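Ticket 526
Product: Gavby inventory client, Koller handheld scanner
Status: Resolved
Priority: Normal
Component: Label printing / barcode lookup

Summary
Item labels printed from the Gavby client scan as "code not found" on the Koller handheld. Manufacturer barcodes scan correctly. The fault began in December after the client was updated at the Gekham stockroom. No change was made to the scanner firmware or to the printer.

Environment
Client runs on two workstations, both on the same database. Label printer is connected over USB to workstation 2 and shared to the other. Print resolution is set to 300 dpi. Label stock is the Vultico small format, direct thermal, single column.

Steps to reproduce
Open an item record. Choose Print Label, quantity 1. Scan the printed label into the lookup field. The field fills with a string one character longer than the item number, and the lookup returns no record. Typing the item number by hand returns the correct record.

Log, first pass
Scanner reset to factory defaults using the sheet in the manual. No change. Cable swapped. No change. Labels printed from workstation 2 directly and through the share. Both fail the same way, so the share was ruled out. Print darkness raised two steps. The bars are clean at either setting and the scanner beeps on the first pull, so read quality was ruled out as well.

Log, second pass
Scanned output was sent to a text editor in place of the lookup field. Printed labels return the item number plus a trailing digit. The digit differs from item to item but is always the same for a given item. This matches a check digit being sent as data. Snack items were used for the comparison, as they are stocked under both a manufacturer code and an internal number. 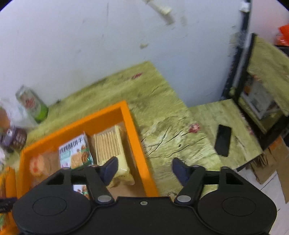 Snack packages in the orange tray, second pass.

The label template was then opened in the designer. In the older template the barcode object has "Add check digit" turned off. In the template installed by the update it is turned on. The scanner default is to pass every character it reads, so the extra digit reaches the lookup field and the match fails. Manufacturer codes are stored in the database with their check digit included and are not affected.

Cause
The client update replaced the default label template and did not carry over the barcode settings from the previous one.

Fix
1. In the client, go to Settings, Labels, Templates.
2. Open the default item template and select the barcode object.
3. Turn off "Add check digit" and save under a new name.
4. Set the new template as default on both workstations.
5. Reprint any labels made after the update.

Changing the scanner to strip the last character is not advised. The setting applies to all codes of that type, including older labels still on the shelves.

Verification
53 labels reprinted and scanned into the lookup field. All returned the correct record. Older labels still scan as before.

Open item
The custom template is stored locally and may be overwritten by the next update. Export a copy before updating. Request to preserve template settings passed to development under a separate ticket.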